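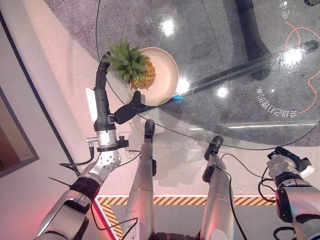

Section 4: First Household Chores
Reading time: 4 min

Can a machine clear the table yet? With the Inelik control package installed, the fair reply is "some tables, some of the time," and getting there is a lot of fun! This section takes you through your first table chore, moving one item and then one dish, and it tells you where things still go wrong. Fruit on a plate is a wonderful place to begin. A pineapple lying on its side asks a lot of a hand: the body is wide and patterned, the leaves stick out past the rim of the plate, and a glass tabletop adds glare spots and shows the floor right through it. A person picks up that pineapple without a thought. Your robot has to work out where the fruit stops, where the plate stops, and where the table is at all.

Before you start

Finish the arm and hand setup in Section 3. Charge the battery fully. Have the Catgate stop button in your free hand, and keep children and pets out of the room until the hands are parked.

4.1 Teach the table

1. Clear the table of anything you would hate to lose.
2. On the tablet, open Chores, then Tables, then Add New.
3. Pick the surface type. For a see-through top, choose Glass – the default setting will look for the floor instead.
4. Touch one fingertip to the tabletop in three places when asked. Use the Slow Touch speed.
5. Check the height on the screen against a tape measure. If they differ by more than 2 mm, repeat step 4.
6. Save the table under a name you will remember.

Note: Overhead lights can fool the cameras on a shiny top. Try switching off the lamp straight above the table before you change any settings.

4.2 Move one item

1. Set a plate near the middle of the table and put one piece of fruit on it.
2. Choose Pick, then Single Item. Tap the fruit on the live view.
3. Look at the outline the software draws. It should follow the body of the fruit. If it takes in the plate too, tap Split and try again.
4. For fruit with a leafy top, drag the grip marker onto the body and away from the leaves. Leaves bend, and the hand reads that as a slip.
5. Press Rehearse. The arm will run the whole motion above the table without closing the fingers.
6. Press Go.

CAUTION: Keep your own hands off the plate while an arm is moving. If a finger presses on the rim, use the stop button first and back the arm out with Retreat. Do not pull the plate free.

4.3 Move the plate

Plates are harder! A low rim leaves very little room for a thumb. Start with an empty plate and set Grip Force to Light. Slide it to the table edge before lifting. If you get error 155, the hand has lost contact; park the arm and start again at step 2 of 4.2. Error 955 means the table height has changed, so go back to 4.1.

What to expect

Yvonne Tunstall, who wrote our table routines, ran 1638 practice picks on the Mottram test bench, and her advice is to stick with one object until it bores you. Round fruit comes along quickly. Stacked dishes, wet glasses and anything in a bag are still jobs for a person, and we don't recommend trying them with this release. Wiping the table is in early testing and should arrive with the February update – we can't wait to see what you do with it.

For carrying items between rooms, go on to Section 5.

Contact Raltska Support | © 2018 Raltska | Back to top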